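Giving an old desktop PC a spring clean

I do love opening up an old desktop! Ours came second-hand from a Lokholm office clearance for 39 quid, and it still does the homework, the photos and far too much of my recipe hoarding. All it asks is a good clean now and then.

Switch off, pull the plug, then hold the power button in for a few seconds. Carry it somewhere you don't mind dusty (the back step is lovely on a dry Thursday morning) and lay it on its side on a table so you aren't bending double.

Start with a soft paintbrush. A clean 20 mm one from the decorating box is perfect, and so cheap. Brush the dust towards you, then follow with short puffs of canned air, keeping the can upright. Hold each fan still with a finger while you blow – they spin up like mad otherwise.

Filters at the front usually slide or unclip. Rinse them under the tap and leave them overnight on the airer, as even a slightly damp one shouldn't go back in.

Screws! I use an old Biten mint tin with a scrap of magnet stuck in the lid, and I haven't lost one yet.

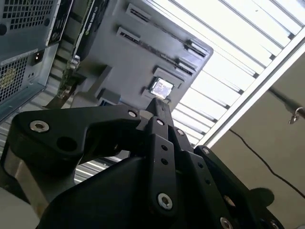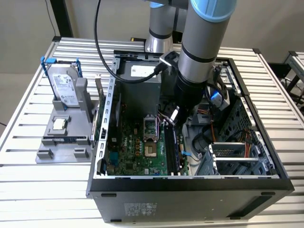

If the memory needs reseating, open the clips, lift it straight out by its edges and press it back evenly until the clips close. Don't be tempted to polish the gold contacts with anything from the kitchen cupboard.

The vacuum cleaner stays indoors, by the way, but it's brilliant for the carpet patch where the computer normally stands. Ours was quite a sight.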